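Fleltura Brings Back the Small Tray and Bag Set for Shared Tables

February 2022

The storage company Fleltura has started again to sell its tray and bag set, which was taken out of the catalog in December after a delay with the supply of the trays. The set consists of one shallow tray of white plastic and one soft cloth bag, and it is meant for people who work at a table that other people also use. The first delivery of 446 sets is now in the warehouse in Clulham, and orders from the waiting list will be sent before new ones.

The idea of the set is simple. During the day the tray stays on the table and holds the small things that otherwise roll away or disappear under papers. In the evening everything goes from the tray into the bag, and the table is free for the next person. The company says that many customers are using it in hobby rooms, in study rooms and also at home, where the table for work is the same table where the family eats.

The shape of the tray was not changed. It is still low, with straight walls and corners which are a little rounded, and the floor is smooth, so dust and crumbs can be removed with one wipe. The narrow slots in the floor have stayed as well, although some customers had asked for a completely flat one. 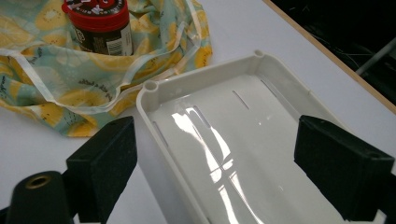
The white tray with its slotted floor and corner posts, on a white tabletop.

According to Fleltura, the slots were the subject of most letters the company received last year. Some people like them and some people find that very small items, for example pins, are difficult to take out again. The company considered to close them but decided to wait until more opinions are collected. A short questionnaire will be put in each box, and customers who send it back will receive a discount of three dollars on their next order.

The bag is the part which got more attention this time. It was sewn until now by a workshop in Dovberg, and this will continue, but the fabrics are chosen by the textile supplier Dierckx. The earlier bags were all in one plain color. Many buyers wrote that they would like something more cheerful, and they also complained that the old cloth was too stiff and did not fold well in a drawer. The new cloth is softer and can be pushed together in the hand without any care for the folds. 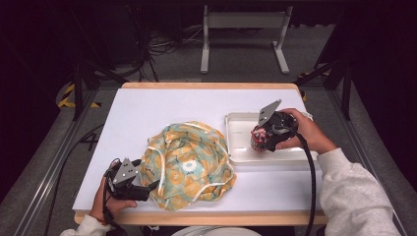 Customers who have the older set can buy the bag separately, because the size is the same. It can be washed by machine at a low temperature, but the company advises to dry it on a line. The tray should be washed by hand with warm water and mild soap. Rough sponges are not recommended – they leave fine scratches on the shiny floor, and these become visible when the tray stands near a window.

For table users who keep more than one kind of material, Fleltura suggests to take two trays and one bag. The trays can stand side by side on a table of normal size, and there is still enough place left for a notebook or a cup. A cover for the tray is not planned at the moment. The company explained that it made a test with a cover two years ago, but the people who tried it put the cover away after a few days and did not use it again.

Schools and clubs can order in larger quantity. The smallest order at the reduced price is 50 sets, and a package of 169 sets is offered for bigger institutions that want to equip a whole floor. Delivery of these large orders takes more time, as the bags are sewn in Dovberg only after the order is confirmed. Single sets are sent from Clulham on the next working day.

The shop in Clulham has a set on display next to the entrance, and visitors may try it at the table there. Replacement trays without the bag will be available in spring.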